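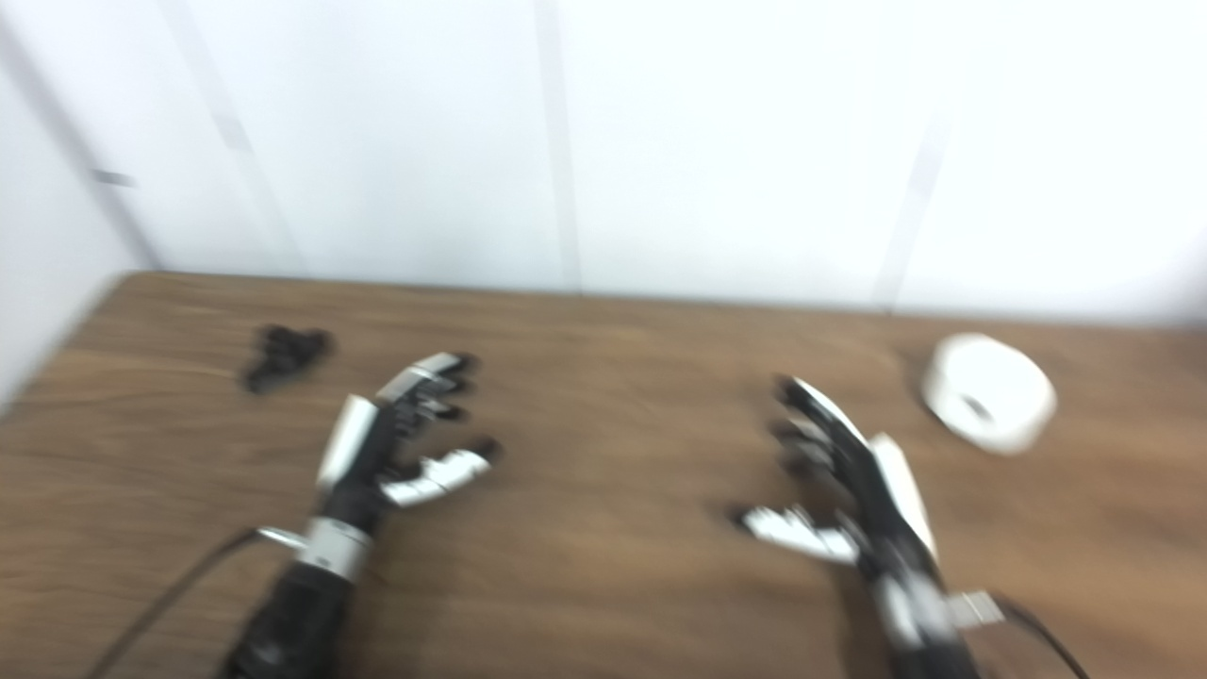 Why run a two-handed demonstration for visitors when a single arm would finish the same job sooner?
The second hand lets us skip the fixture. With one arm, every new part needs a clamp or a nest cut to its shape, and the visitors end up looking at the clamp. With two hands, one holds and the other works.

SPEAKER NOTES
Running a Manipulation Demo for an Open Day
Geum-ok Pyo, Madberg
Talk slot: after the coffee break. Leave room for questions at the end of part 4, not before.

1. Opening

Say who I am and what I did: planned and ran the bench demonstration at the Dirnlow site open day on 17th July. I did not write the hand controller. Questions on the controller go to the Ko team, second row.

State the scope. The talk covers one bench, one pair of arms, and one day of visitors. It does not cover the mobile base in the yard or the film in the lobby.

Numbers for the slide, read them once and move on. We had 200 visitors booked through the site. The demo was run 23 times. Each group got the same spoken introduction, which I will read out in part 2, as the wording took longer to settle than the motion did.

Visitors were a mix. Production engineers from Mollov, who build small pump assemblies and wanted to know about cycle time. Local families. Two classes of technical students. A demo tuned for one of these groups fails for the others. Come back to this in part 4.

2. Bench layout

Pause here if the projector is slow.

The rule we worked to was that a visitor standing at the rope should be able to tell what the task is before anyone speaks. That ruled out our usual bench, which has a parts rack, a tool changer, and a monitor arm on it. At Dirnlow we used a plain table in a corner with white walls behind it and kept few things on it.

Reasons, in the order I gave them to the site manager:

Contrast. Black arms and white parts on brown wood can be read from several steps back. We tried black parts during setup and they disappeared behind the fingers.

Background. A plain wall gives the vision side less to get wrong. It also gives the visitors less to look at, and the eye goes to the hands.

Reach. The table edge sets the outer limit of placement. Visitors were allowed to choose where a part went, inside a marked zone shown to them on a card. Anything past the zone was moved back by the operator.

Introduction as spoken, read at normal speed:
"Both hands are on one controller. The task is to find the part, pick it up, and present it so the other hand can work on it. The start position of the part changes every time. Please stay behind the rope while the arms are powered."

That is the whole text. An earlier draft was four times as long and covered the history of the project. I cut it after the first rehearsal, when the arms were finished before I was.
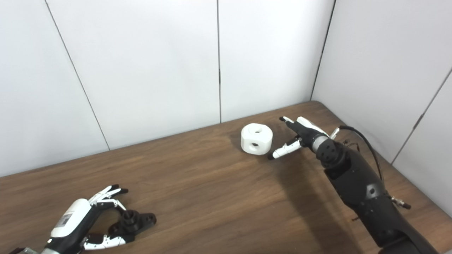 The last sentence of the introduction is the only one that has to be said word for word. Dirnlow's safety office approved that wording, and they asked that it be repeated for every group, including groups who had heard it from the back while waiting. Do not shorten it. If you run one of these on another site, get the equivalent sentence approved in writing before you design anything else, as it fixes where the rope goes, and the rope fixes what people can see.

Rope distance: we had planned for 700 millimeters from the table edge and were moved back to 795. The change sounds minor. It put the front row behind a floor joint where wheelchairs could not sit level, so we turned the table a few degrees and laid the rope again. Allow an hour for this kind of thing. We had allowed none.

3. Motion and timing

Speed. We ran slower than the arms allow. The Mollov engineers asked about it in the first session and I gave them the straight answer: at full speed the approach is over before a visitor finds the part with their eyes. The slower setting was used for every group, including theirs. They were offered the log files afterward.

Phases. Describe them as approach, close, lift, present. Keep to these four words all the way through the talk. At the open day the operators each had their own vocabulary, and one group heard "grasp," "close," and "grip" for the same event in two minutes. One of the students asked what the difference was, and there was none.

Approach. The hand comes in from the side with the fingers open and the thumb low. From the side it keeps the top face of the part in view of the head camera for longer. From above, the palm hides the part early and the last stretch of travel is done on the stored estimate.

Close. Thumb first to contact, fingers after. If the part slides, the controller opens and starts the approach again. Tell visitors that a second attempt is possible before they see one. When we mentioned it first, people watched a retry with interest. When we forgot, someone always asked if it was broken.

Present. Second hand comes in and takes part of the load. This is the phase people photograph, so hold the pose longer than the task requires. We set a dwell and left it alone for the day. 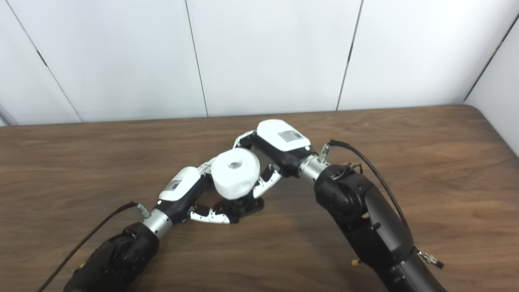

Both hands on the white cylinder, clear of the table.

Leave the slide up while talking through load sharing.

When two hands hold one rigid part, any disagreement in position between the arms turns into force on the part. Stiff control on both sides is the wrong choice. We ran one hand as leader and the other compliant, with the compliant side following. The visitor version of this explanation: one of them is carrying and the other one is going along. The families took that without trouble. The engineers wanted the stiffness values, which are in the handout.

Expect the question about sensors. Answer briefly: the position of each finger joint is measured, motor current gives an estimate of effort, and there is no skin. Do not get pulled into a discussion of tactile sensing at this point or part 4 will be lost. I have lost it twice.

4. Between runs

Most of an open day is time between runs, and we had planned for almost none of it. Counting arrivals, the introduction, questions, and the change of group, the arms were moving for a small part of each session. Visitors look at a robot whether or not it is doing anything, so the idle state needs as much thought as the task.

What we changed during the day:

The rest pose. The original rest pose had the arms folded back off the table, and new arrivals assumed the system was off and leaned over the rope. We moved to a rest pose with the hands over the tabletop.

The operator position. Moved from behind the arms to the left side of the rope, facing the visitors. The emergency stop went with the operator on a longer lead. Check the length of that lead beforehand.

The part between runs. Leave one on the table. With the table bare, people asked when it would start. With a part out, they asked what would happen to it, which is a more useful question. 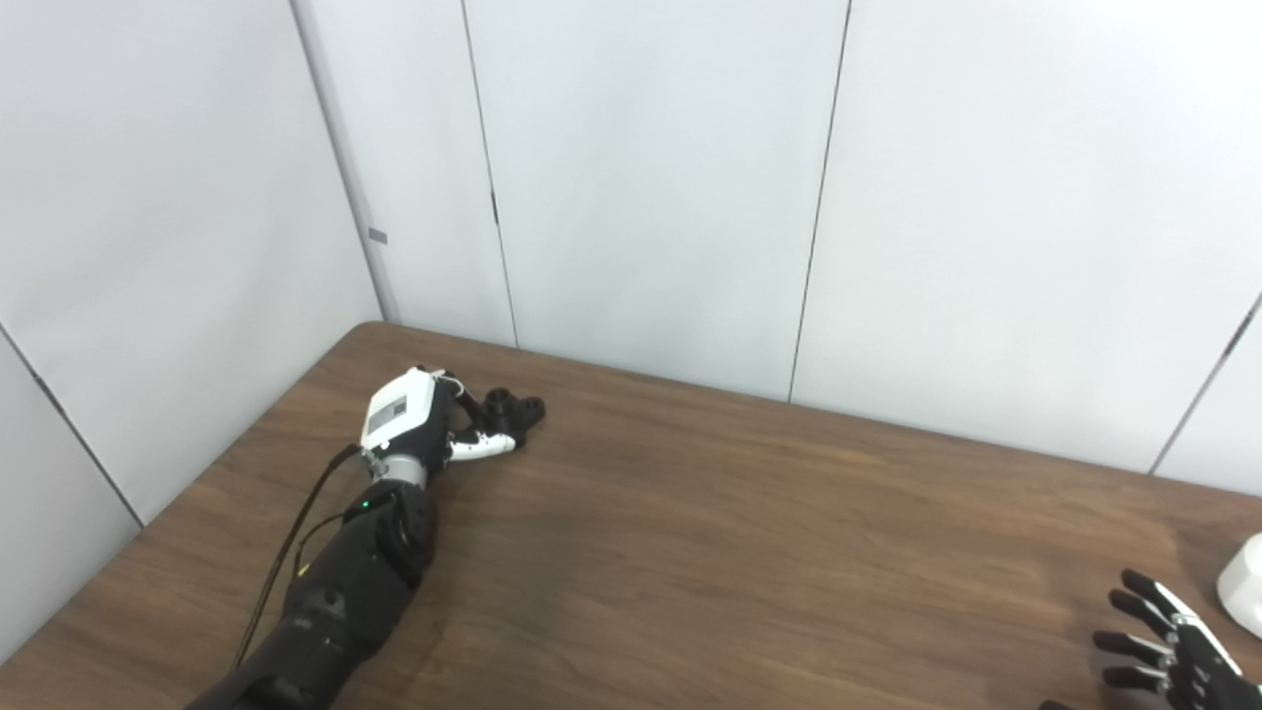

Power state is the thing visitors judge worst, and we should have given it more of the introduction. A still arm is read as a safe arm. Our own staff do the same at the end of a long day. There is a green light on the left forearm, just below the wrist ring, and it is small: a single point against a black housing, easy to miss from behind a rope. For the September open day at Madberg I want a lamp on a pole next to the bench, wired to the same state, and large enough to be seen from the door. Ko have agreed to provide the signal. The bracket is still to be drawn.

On audience mix. Split the groups by interest at the booking stage if the site will allow it. We did not, and the afternoon sessions suffered. A Mollov engineer asking about repeatability holds the floor for ten minutes while children at the front wait for something to move. The fix we used was to start the next run on schedule no matter who was talking, and to have a second person take the long questions to the side.

On failures. Log them in front of people. We kept a paper sheet on a clipboard and wrote down each retry as it happened. Several visitors asked to read it. I will pass the sheet around — please return it to me, there is only the one copy.

Questions. If there are none, start with the one on cost of setup: two people, one day, and most of that day went on the table and the rope.

Handout is at the back by the door. It has the stiffness values, the phase timings, and the approved safety sentence in full. The draft drawing for the marked zone is on the last page and is missing a dimension on the left side; write it in from the whiteboard before you go.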